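Maj-Britt Tangen is late, then she is early for the next thing, then she sits down. Coffee, no milk. She has until four o'clock and tells me so twice.

She runs the secondhand shop on the hill in Nurkmont, the one with the long window, and for most of the year she also puts together the Tatbridge swap, a one-day event in May where people bring what they don't want and leave with what somebody else didn't want. It started in her garage. Last spring 900 people came through the doors. She would like fewer, she says, but she doesn't sound like she means it.

I wanted to talk to her about stuff. Why we keep it, how we get rid of it, what happens to it next. She has strong opinions on all three and got going before I had my pen out.

"People say they're decluttering," she says. "I can't stand that word. Clutter is what you call other people's things. When it's yours it's your things."

She grew up in a house where you didn't throw out string. Her mother kept it in a coffee can, sorted by length, and paper bags flat under the sink, and the good wrapping paper ironed. Ironed! Tangen laughs about it but she irons hers too, she admits later, on the way to the door.

Before the shop she did bookkeeping for a furniture importer called Danzer. Eleven people in an office over a warehouse. She liked the warehouse better. At lunch she would go down and walk the aisles and look at the returns, chairs mostly, that came back with one thing wrong.

"One leg a hair short. A scratch you'd have to kneel to see. And they'd go straight in the dumpster, because fixing it cost more than the chair. I asked if I could take a few home. They said sure, take them all. So then I had 50 chairs."

Fifty chairs in a one-bedroom apartment. She sold them off the porch over a summer, and by the end of it people were coming by and asking what else she had. She didn't have anything else. She went and got some.

The first shop was a disaster, her word. Wrong street, no parking, a roof that leaked over the lamps of all things. She bought everything that came in because she couldn't say no to anybody, and after a year she couldn't get to her own cash register without turning sideways.

"A man brought in his wife's sewing patterns after she passed. Boxes and boxes. I knew I would never sell them, I knew it. I gave him 80 dollars. What was I going to do, he'd carried them up from the car one at a time."

Does she still have them?

"Some. I'm not going to tell you how many."

These days she says no. She has a method for it. She asks the person to tell her about the thing, and if they talk for longer than a minute she tells them to take it back home and think it over until Saturday. Most don't come back. The ones who do come back are ready, and she gives them a fair price and doesn't haggle.

I ask what sells. She makes a face. Cast iron sells. Wool blankets, anything with a handle that isn't plastic. Mirrors, always. Glasses only in sets, and china doesn't move at all, she can't give it away, every family in three counties is trying to get rid of the same grandmother's china. She has a theory that it will come back when the people who are now twenty turn forty. She has put a few sets aside for it, under the stairs.

And what doesn't sell, but should?

"Games. Puzzles. Nobody trusts that the pieces are all there. I've done puzzles myself, start to finish, so I could write COMPLETE on the lid and sign it. They still shake the box at me."
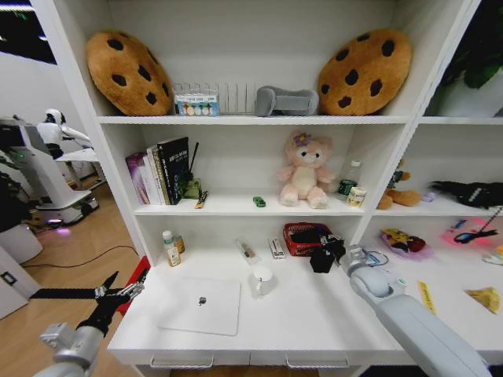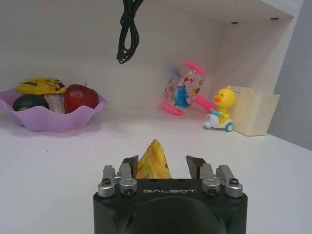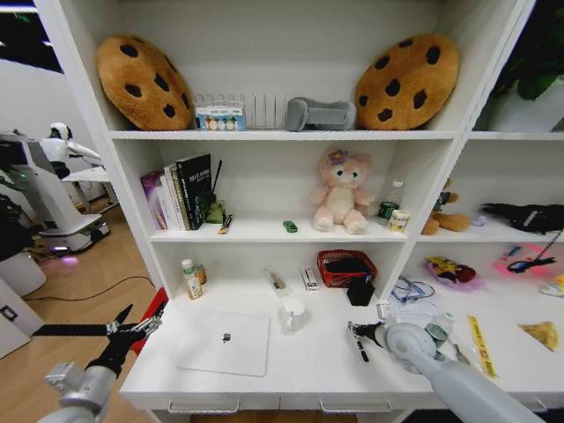 Soft toys are the hard one, and we spend a good long while on them. Tangen won't take them over the counter any more, but for the swap she does, and every year there are more than the year before. The old teddy bears go right away, to adults mostly. What piles up is the newer kind, the plush that is shaped like something else, food especially. Think of those two big chocolate chip cookies on the top shelf, the ones with the dark brown spots. "Is it a pillow? Is it a toy? The kid got it at six and now he's fourteen and it's on a shelf, and the mother wants it gone and he says no, leave it. And he's right! He'll know when he's done with it." She thinks parents do this badly, on the whole. They clear the room while the child is at school. She did it herself once with her daughter's things, a single grocery bag, and her daughter is thirty-six and brings it up at dinner.

So now she has a rule about it at the swap. Anything that belonged to a child has to be carried in by the child, if there is a child. It slows the line down terribly. Some of them get to the table and change there minds, and turn around with the thing under one arm, and she lets them go to the front of the cake line for their trouble.

Books are easier. Books she calls "self-cleaning", meaning that people who bring ten leave with ten. The trouble is encyclopedias. She gets about four sets a year and has tried everything. One went to a theater group that needed a wall of brown spines. One is holding up a workbench at the back of her shop, and has been since the bench lost a leg.

We get onto money, which she doesn't like to talk about. The shop pays for itself and for her. It does not pay for help. Her nephew comes in for the heavy lifting when there is a wardrobe, and she pays him in whatever he points at, inside reason. The swap costs more than it brings in because it doesn't bring in anything, there is no fee and there never will be. The hall in Tatbridge is cheap out of season. The tables she borrows from a church and the tablecloths are her own bedsheets.

People have offered to make it bigger. A company called Vorneck, they do storage units off the highway, wanted to put their name on it a few years back and hand out coupons at the door. She thought about it for a whole weekend.

"It was good money. I could have had a real tent. But think about it, they rent people a room to put their things in. I'm trying to get the things out of the room! We'd be standing there side by side pulling in opposite directions."

She said no thank you. They sent a fruit basket anyway. She kept the basket — it's by the register, with the gloves in it.

I ask if she thinks people own too much. I expect a quick yes. She turns her cup around on the saucer for a bit first.

"I think people own the wrong amount of the wrong things. I go into houses, after a funeral or before a move. There'll be nine casserole dishes and no chair you'd want to sit in. Or a whole closet of coats for weather we don't get. And then one drawer, there's always one drawer, with the stuff they really cared about. A watch that doesn't run. Keys. Somebody's baby bracelet. You could carry it out in your two hands."

What does she do with the drawer?

"I don't touch the drawer. I take it out of the dresser whole and hand it to whoever is crying the least."

It's ten to four. She has a van to meet, somebody is bringing a church organ, or half of one, she couldn't tell from the phone call and said yes before she'd worked it out. So much for the method. She finds her keys, loses them, finds them in the other hand.

Last thing, I say. Her own house, what does it look like?

"Oh, empty," she says. "Well. The front room is empty. The front room is very nice."

And the rest?

She has her coat on by now. The hallway is all right if you know the way, she says, and there's a path to the bed. The chairs are in the basement. She kept six of the ones with the short leg, the first ones, and puts a folded matchbook under each when company comes. She has run out of matchbooks, you can't get them any more, so if anyone reading has a few they can drop them at the shop. Mornings are best. She won't pay for them but she'll make coffee.

The Tatbridge swap is in May, same hall as before, doors at nine. Bring what you can carry in one trip. No china.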